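Speaker notes: fall captains' meeting, Varbridge Adult Kickball League

Start at 7:00 p.m. sharp. Thank the captains for coming. Sign-in sheet is by the door.

Season numbers first. We had 277 registered players in the summer season, spread over 24 teams. Rosters lock before the first game in September. Late additions need approval from the league office, and that has not changed.

Fields. Cavora Park is ours on both diamonds. Trarum Field is still our backup for rainouts — the lights there go off at 10, so no late starts.

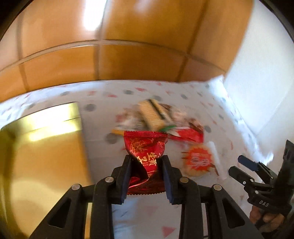
What happens if a game is stopped by rain after three innings? The score stands, and both captains sign the card before leaving.

Playoffs. Top eight teams qualify. Ties are settled by head-to-head result, then by runs allowed. Go slowly here, this caused arguments last year.

Fees. Each team owes $200 by the first game. A forfeit costs $90, payable before the next game is played.

Umpires: two per playoff game, one for regular games. Ask who can cover the early slot at Trarum.

Take questions, then hand out schedules.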